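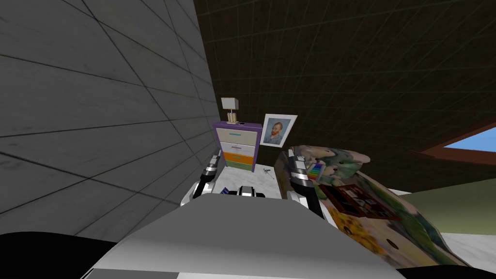
Head camera, simulated bedroom, both arms up

gravn
Posting this because a few of you asked how we get the simulated training runs. Ours is a two-armed model in a made-up bedroom called Oltgate. One person drives both arms for each task, then a script replays the run with the objects, fabrics and wall colours changed. We started with 295 driven runs and ended up with 1,925 after the replays were filtered. Any replay that fails the task check gets thrown away.

Policy trained on the 295 alone did poorly on layouts it hadn't met. With the full set it did a lot better, but I'd like other people to pick holes in that before we write it up.

– Gunnlaugur Ravn

majali_bench
How many did the filter drop? If you only keep the easy replays you'll end up with easy data.

gravn
1,292 dropped. Most of them were grasps near the wall, so yes, there is a lean towards the open side of the room. We haven't corrected for it.

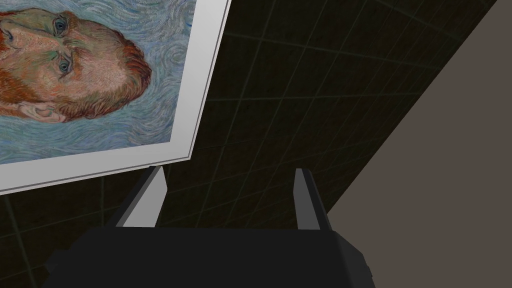
Wrist view, fingers open, portrait close by

tomsk_k
Is the wrist view any use to you? With a plain wall and a grid of dark tiles filling most of it I'd expect the policy to learn the wallpaper. We dropped ours at Hamstead and lost nothing.

gravn
We kept it. Take it out and the drawer task suffers, the pick-up tasks hardly notice. I don't think one setup settles it for everybody.

L_Paterson
I'd go further than tomsk_k. The colour swaps are doing less than you think. You change the bedspread and the drawer fronts but the furniture is in the same place each time, so what you've measured is mostly memory of positions. Move the chest of drawers to another corner and try again.
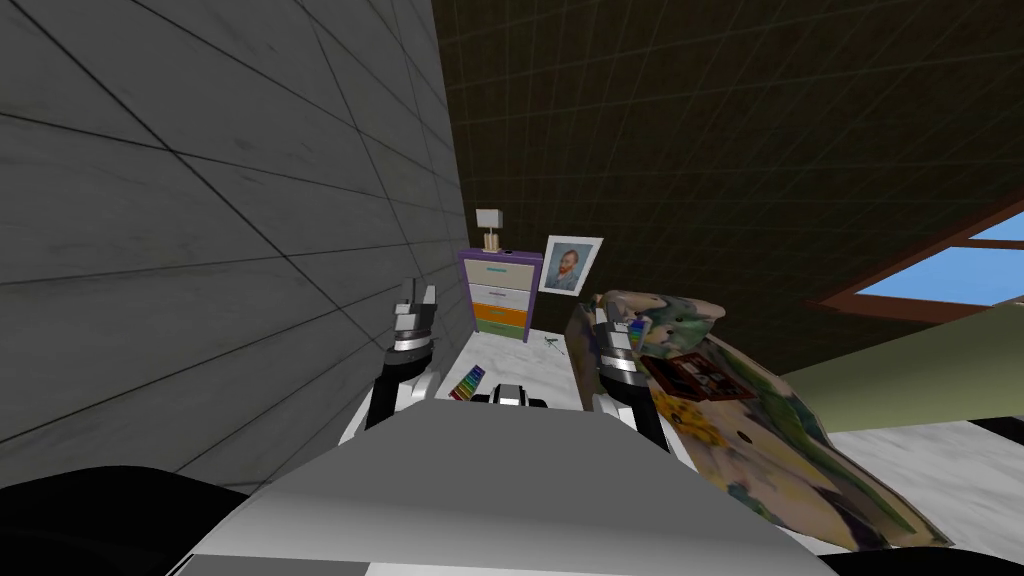

Same room from the head camera, with the colour chart on the floor

gravn
Fair point about the furniture. Small objects do get moved, the chest and bed don't. Lachlan, if I send you the room file would you run your own layouts on it?

L_Paterson
Yes, send it. Probably Thursday before I can start. I'd want the same 900 training steps per layout or we can't compare.

majali_bench
900 seems short for a drawer.

L_Paterson
It's what we used on the Gosdale set. Happy to run longer as well, but not instead.

gravn
Fine by me. The drawer is the one I most want checked. Opening it counts as a pass in our script once the front has moved past a set distance.

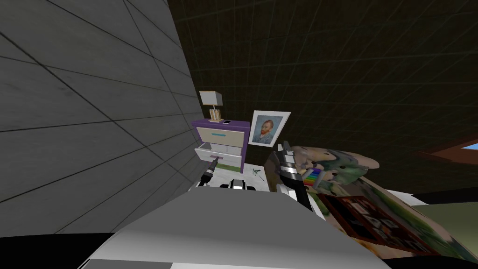 It doesn't look at whether the fingers let go cleanly afterwards, and I suspect a stricter check would cost us a fair few of the passes. I'll add a second check and put up both sets of results.

tomsk_k
Please put the wrist camera on and off in the same table. Still think you can lose it.

gravn
Will do.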